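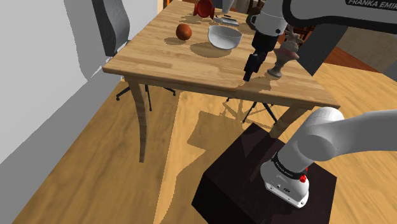 From: Thongchai Panyasiri
To: beltar-users
Date: October 9, 2020
Subject: Re: [beltar-users] Slow full-text queries after moving index to second disk

On the list, R. Bakker wrote:

> We moved the index directory to a second disk and left the message
> store where it was. Since then a search over the whole archive takes
> long enough that people give up. Searches limited to one folder are
> fine. I rebuilt the index twice, no change. Load on the machine is
> low while the search runs. Config is attached to my first message.
>
> Two questions. Is there any reason the index and the store have to
> be on the same disk? And is cache_segments still respected, or was
> that dropped when the config format changed?

To the first question, no. The index and the store can be on different disks, and on our machines they always have been. The searcher opens the index by path and never compares the two locations.

What does matter is the lock file. If index_dir is set and lock_dir is not, Beltar puts the lock file in the parent of the store, and the searcher falls back to read-only mode if it can't match the lock to the index. In read-only mode it will not merge segments. A rebuild writes a lot of small segments and leaves the merge for later, so after two rebuilds you have a directory full of small segments and nothing that will ever combine them. A search in one folder touches a few of them. A search over everything opens all of them, one after another, which would also explain the low load. The process is waiting on the disk.

You can check this without stopping anything:

beltar-admin status --segments

Look at the line that starts with "merge". If it says "deferred (ro)", you have the problem described above. If it says "idle", you have some other problem and the rest of this message won't help much.

Assuming it is deferred, set lock_dir explicitly. It should be on the same disk as the index:

index_dir = /srv/index/beltar
lock_dir = /srv/index/beltar-lock

Create the directory first and give it to the user the indexer runs as. Beltar does not create it, and the error you get if it is missing mentions the store path, so people go looking in the wrong place. Then stop the indexer, delete the old lock file, start the indexer again and run:

beltar-admin merge --all

Don't rebuild a third time. The merge is enough, and it reads only the index, so the store can stay in service. It needs free space on the index disk equal to the current size of the index. On our archive the segment count went from over 1000 to 7.

On the second question: cache_segments is still read, but only if it is in the [search] section. The old format allowed it at the top level and the converter leaves it there. The new parser accepts unknown top-level keys without a warning. I think that is a mistake, and I said so when the format was discussed, but the argument for it was that site scripts keep their own keys in the same file. In your attached config the key is on the second line, above any section header, so you have been running with the default of 40. Before the merge this hurts you. After the merge it makes no difference, so I would move the line to [search] and leave the value alone. Yours is 100, and there is no harm in that.

A few other things I noticed in the config, in no special order.

You have sync_mode = full. With the store and the index on one disk that was probably cheap. With two disks the indexer waits for both before it accepts the next message. We use sync_mode = store, which flushes the store and lets the index catch up. If the machine loses power you may have to reindex the last few messages, and Beltar does that on its own at startup.

The stopword list points to a file under the old path. If the file is gone, Beltar uses an empty list and logs one line at debug level. An empty list makes the index larger and slows down phrase searches. Please check that the file is really there before you run the merge — a merge does not apply stopwords again, so if the list was missing during the rebuilds, the common words are in the index now and only a rebuild will take them out. In that one case I take back what I said about a third rebuild. Fix the lock, fix the list, then rebuild, then merge.

The Dornivau patch for attachment text is listed in your plugins line. I have not used it with the new format. Last I heard, it opens its own handle on the index and does not look at lock_dir at all. If the merge refuses to start and says the index is busy, take the plugin out of the line, restart and try again. It can go back in afterward. Somebody here who runs it may know more.

On filesystem choice, which came up earlier in the thread: I would not spend time on it. We compared two on the Pidham archive, which is larger than yours from what you describe, and the difference was smaller than the difference between two runs on the same filesystem. Mount options matter a little. noatime is worth having on the index disk, since the searcher opens many files for each query. On the store disk I could not measure any effect.

If you still see slow searches after the merge, please post the output of

beltar-admin status --segments
beltar-admin trace --query "your query here"

The trace prints one line per segment with the time spent opening it and the time spent reading it. If the open times are large, it is still a segment or cache problem. If the read times are large, it's more likely the disk. Please send them as plain text in the message body, the archive strips attachments over a certain size and then the thread is no use to the next person.

I will add a note on lock_dir to the admin page. The current text says it is optional, which is true only when the index is in its default place. The wording about cache_segments also needs fixing, but I'd like to wait for November, when the parser change is supposed to go in, so it doesn't have to be written twice.

Thongchai

_______________________________________________
beltar-users mailing list
To unsubscribe, send a message with the word unsubscribe in the subject line to the list's request address.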